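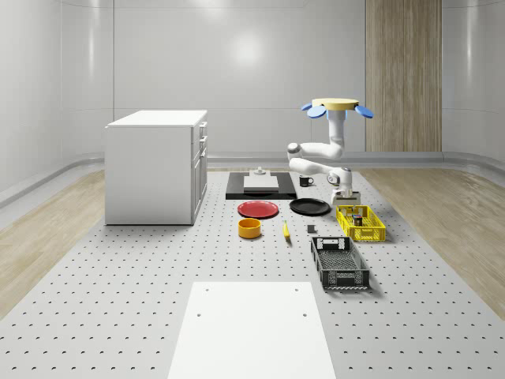
Abb. 3: Simulierte Arbeitsfläche mit gelbem Korb.

3.2 Rundenzeit und Remis

Beim Kartenturnier in Erisstead endeten 20 Partien der Vorrunde unentschieden -- meist aus Höflichkeit.

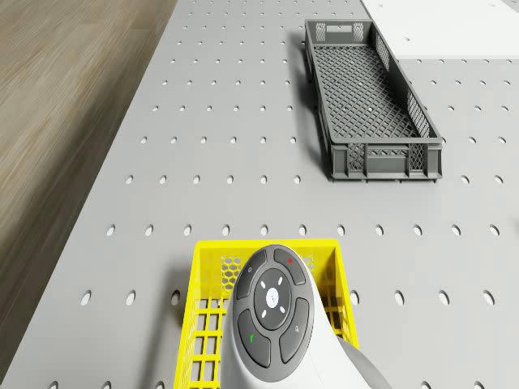
Ein Gutachter wandte ein, Höflichkeit sei keine Variable, bei Kontrolldecks schon gar nicht.

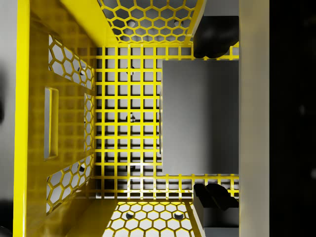

Sönmez, Korrespondenzautorin

Wir haben sie daher in »Mischzeit« umbenannt. Gemischt wurde in Ondby bis zu 90 Sekunden lang, mit erkennbarem Genuss bei Führung. Bei Rückstand ging es plötzlich schneller. 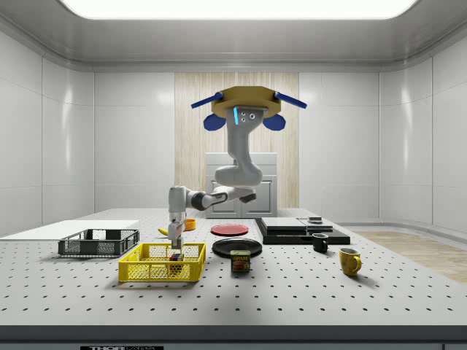
Für die Auswertung zählen nur Matches über 3 Spiele; die übrigen 65 stehen im Anhang, wo sie niemanden aufhalten.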